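Friday, September 25, 2020
Bench notebook, snack pouch standing tests, second round

Picked this up from where Torquil Laing left it. His summary from the first round says the pouches "stand fine if you fluff the base." I have my doubts, mostly over the word fluff, which is nowhere in the procedure and which I can't get two people to do the same way.

What we want to know is dull enough. Birnwood plans to put these bags upright in a shelf tray and wants a yes or no on whether they stay up without a divider. Drotura sold them the tray and naturally says yes. The Drotura sheet gives one lean figure and doesn't say which bag, how full, or what it was standing on. I'm treating it as advertising until somebody sends me the raw numbers.

Setup: white board in the light wood border, same as last time. Wiped it down before starting. Bags came out of the Benavides carton, which had been sitting under the window, so I let them rest on the shelf for an hour first. Probably makes no difference. Wrote it down anyway.

Weighed one to start. 134 g on the small scale, 140 g on the big one. That is a silly gap for something this light and I don't trust either. The small scale was last checked in December according to the sticker, and the big one has no sticker at all. Using the small scale for everything until we sort this out, so at least the error stays put. 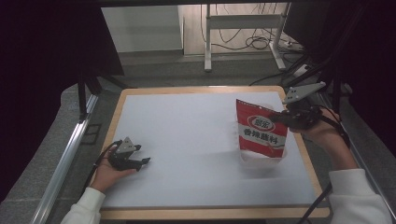
Red and white bag at the right side of the board, gripped by its right edge. Slight tilt, top leaning left.

Lean is the part I keep arguing with myself about. If you hold the bag by one edge you are already deciding which way it wants to go. Torquil's sheet has a column for lean direction and almost every entry says left. Fine, but was he always holding the right edge? He didn't note it. If he was, that column tells us about his hold and very little about the bag. Adding a column for which edge was held.

The crinkled top is also a nuisance as a reference point. Measuring to the teeth gives a different height depending on which tooth you pick. I tried the logo oval instead, since it's printed and easy to find, but the film bends there too. For now: measure to the middle of the top edge, press nothing, read once. No second readings "to be sure," that's how we got the nice tidy averages in round one.

Did 11 stands before lunch. Not going to write a result from 11. Several looked good and I noticed I was being gentler on those, so there goes that.

Mellbridge called about the shelf mockup. They want us to do 300 stands and call it done. I asked what happens if the first hundred disagree with the second hundred and got a long pause. More repeats of a bad method won't help anyone. I said I'd send a revised procedure first.

To do
- check both scales against the same reference weight
- ask Torquil what fluffing is, with a bag in his hand
- get fill amount per bag from Birnwood, in writing
- try left edge, right edge and both, same bag
- find out if the real tray is as flat as our board (I bet not)

Leftover bags back in the carton, flap taped.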